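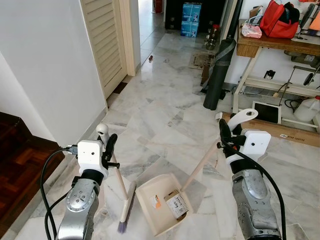

Keeping polished marble clean between washes

Mirjana Vukčević looks after stone floors in residential buildings. She trained as a tile setter, moved into maintenance, and now runs the floor care side of Ondbridge, where she writes the procedures that cleaning staff follow. We spoke in December about dry sweeping, which takes up more of her working day than any machine or chemical.

Her first point concerned what damages a polished floor. Marble is a calcite stone and sits low on the hardness scale. Household grit usually contains quartz, which is much harder. "The scratch does not come from the broom," she said. "It comes from the grain of sand the broom is dragging. If you sweep gently and often, the grains leave with very little pressure on them. If you wait and then scrub, you have made sandpaper."

She is particular about bristles. For polished stone she specifies soft synthetic filament with split ends, the kind that fans out at the tip when it has seen some use. Stiff outdoor bristles stay outdoors. A fanned tip is acceptable up to a point. "When the tuft opens sideways it still picks up fine dust, and along a wall it reaches a bit further. When the whole row lies flat, the plastic head gets close to the floor. Then you replace it."

The head should be narrow in a small room and wider in a corridor. She sees no benefit in a wide head indoors if there are door frames and furniture legs every few steps. The operator ends up lifting and turning it, and each lift drops part of the load.

Long handles and the comb edge

Ondbridge switched to long-handled dustpans two years ago, on Vukčević's recommendation. Her reasons were posture and speed. A worker with a short pan bends or squats at every pile. With a long handle, the pan goes down beside the pile and the broom comes to it while the back stays straight.

"People hold the pan wrong at first," she said. "They keep it flat in front of them and chase the dirt. Put the front lip down, tilt the back up slightly, and hold it still. The broom moves. The pan does not move until the pile is inside."

The row of teeth found on many upright pans is for cleaning the broom. Hair and lint wind into the bristles and are then laid back down on the next pass. She asks staff to draw the bristles through the comb after every pile, with the pan resting on the floor, so that whatever comes loose falls in the tray.

I asked about larger waste such as small boxes, labels and scraps of packaging. Her procedure is to take these first and separately. A small carton in the tray blocks the fine dust behind it, and when the pan is lifted the carton slides and takes the dust out over the lip. "Sweep the box in, empty the pan, then go back for the dust. It is one extra trip. If you do both together, you will sweep the same square twice."

Stickers are treated with more care. An adhesive label that lands face down on warm stone can leave a residue, and a plastic scraper is the only tool she allows for lifting it. Metal blades are excluded from her kits. So are vinegar, lemon and any descaler, all of which etch calcite and leave a dull mark that has to be repolished.

Where the waste goes

Her section on receptacles is short. Bring the bucket to the work. She measured one of the larger apartments on her list and found that a worker emptying into a kitchen bin walked 896 meters over a full sweep of the rooms. With a bucket carried from room to room, the figure fell to 65 meters. She does not claim that the numbers apply elsewhere, since the plan of that apartment is unusually long, but they were enough to get the change approved.

A round bucket with a handle is her standard. It has no corners to hold dust, and it can be set down without scraping if the base is clean. She checks the base. "A bucket that has been on a balcony has grit under it. Wipe it before it touches marble. I have seen a perfect ring cut into a floor by a bucket that someone turned with a foot."

The bucket stands slightly beyond the working area, close enough to reach with the pan at arm's length. The worker empties the pan low, with the lip below the rim, and waits a moment before lifting it away. Cardboard goes in the same bucket during the sweep and is sorted at the end. Sorting at each pile was tried and abandoned, as it left half-filled bags in several rooms.
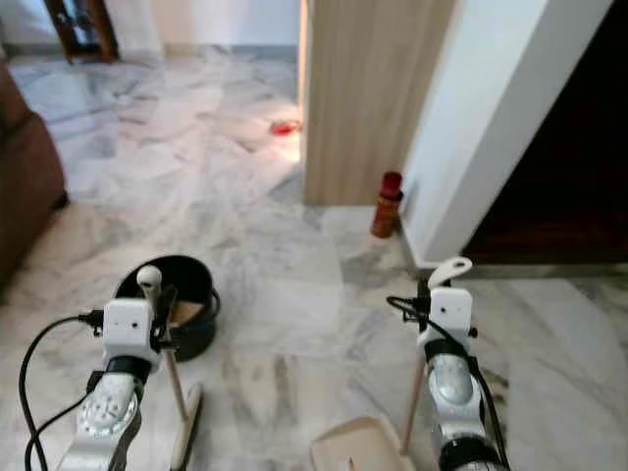

Corners, doorways and bottles

The last part of our conversation dealt with edges. Vukčević starts at the wall and works toward the middle of the room, then out through the doorway. The threshold is swept last – dirt is carried over it in both directions, and an early pass is wasted. Door frames with a wood finish are dusted before the floor so that the dust is collected once.

Bottles and other loose items standing against a wall are picked up and never swept around. Her concern is the foot of the bottle. A drip that has dried there may be cleaner, oil or syrup, and dragging it with the broom spreads it along the joint. The item goes on a tray or mat, the spot is wiped with a damp cloth and dried, and then the broom can follow.

For drying she uses flat microfiber, washed without softener. Her washing solution is a neutral stone soap, and she keeps its use low. In the building where she keeps records, 75 percent of the floor visits are now dry only. She attributes the retained gloss to that, together with door mats that are shaken out every day.

I asked what she would change in a household with polished marble and ordinary equipment. "The broom head, if it is stiff. Then the mat at the door. The rest of what you have is probably fine. Hang the broom up by the handle when you are done, so it is not standing on its own bristles."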